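Project sponsorship: frequently asked questions

Who approves a change of scope?

The sponsor, Waldemar Tokarz, approves all changes in writing. 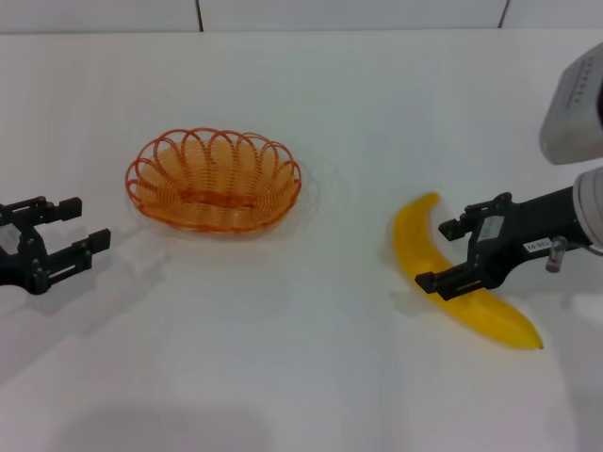
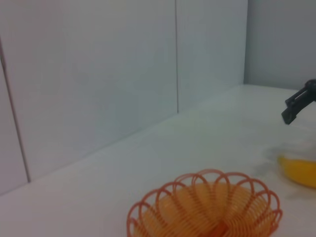
How often are risks reviewed?

Risks on the Arkcombe project are reviewed every two weeks - more often near a stage end. Low-rated risks are held over until March. Each is given a colour on the register, and orange, as on the wire basket in the second picture, means that the sponsor must be told within 3 working days.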